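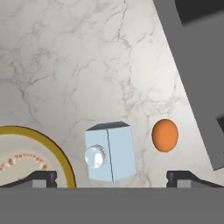
Against the Beautiful Kitchen

I have lived in this country for many years and I have rented five apartments in it. In each one the owner began the tour with the kitchen, and in each one he put his hand on the counter before he said a word about the windows or the heating. The last owner told me that the stone was new. I asked him where I could keep potatoes. He thought I was making a joke.

My opinion is simple and I want to defend it with patience. We have started to build kitchens for the person who looks at them, and the person who cooks in them must manage with what remains. I do not say this because I hate beautiful things. I come from a family where a good tablecloth was respected. But a tablecloth you could take away before the work began, and then there was a table under it, with cuts and burns, and everybody knew what it was for.

My grandmother lived in Turine, in a house with two rooms and a kitchen which was larger than both of them. There was one work surface, and she stood at it from morning. Flour, fish, school books, the radio that had to be repaired, all of this passed over the same boards. In February, when it was too cold to sit anywhere else, my uncle cut hair there. I am not asking that we go back to this. The house had bad light and the water came when it wanted. I only remember that no one in it was ever afraid of the furniture.

Fear is the right word, I think. A friend of mine, Bram Dierckx, bought an apartment with his wife and spent 4,000 dollars on one counter. It is a very handsome counter. Since that time he cuts lemons in the sink. He has a cloth for the drops, another cloth for after the first cloth, and a small bottle that must be used every few months. When we come for dinner he brings the food in boxes from a restaurant, and he puts the boxes on the floor while he looks for a tray. Once he cooked for us every week. He made a rabbit with prunes that I can still taste when I think about it.

I know what will be answered. Gijs Jacobs, who builds kitchens and with whom I have argued about this many times, answers it well. He says that people are not stupid, that they ask for what gives them pleasure, and that pleasure in the morning with a cup of coffee is also a use. He says that of 26 kitchens he installed in one year, only 2 customers asked how deep the drawers were. The others asked about color. "Should I teach them?" he said to me. I answered yes, a little. A shoemaker tells you when the shoe is too small, even if you like it.

We did agree about one matter, and it surprised me. He also dislikes that everything must now be hidden. The bread is behind a door, the kettle is behind a door, the garbage is behind a door which looks exactly like the door of the bread. In my present kitchen I open three doors before I find salt. A visitor can't help you in such a kitchen. He stands with his hands at his sides and asks where things are, and after some minutes you tell him to go and sit down, so you are alone again with the onions. In the old kind of kitchen a guest saw the knife and the board and began to work without being told.

This is for me the more serious loss. A stain can be cleaned, or you can learn to live with it. But a room where only one person knows the places of things becomes a room for one person. In most families I know, it is still the same person as forty years ago, and she has a prettier room to be tired in.

When I speak like this, people ask me what I would do with my own money. I am not rich, but I have thought about it. I would buy a surface that can take a hot pot from a distracted man. I would put hooks on the wall. I would have one lamp directly above the place where the knife is, and I would move the table back inside, even if it must be narrow and even if a chair touches the stove. With what is left I would buy a good pot and some wine. The real estate agent would tell me that I have lowered the value of the apartment, and perhaps by her numbers she would be correct.

Bram, I should add, has invited us again for next month. He says he will try the rabbit. His wife has found a large wooden board, very ugly, which covers almost half of the counter, and she told me on the telephone that it will stay there.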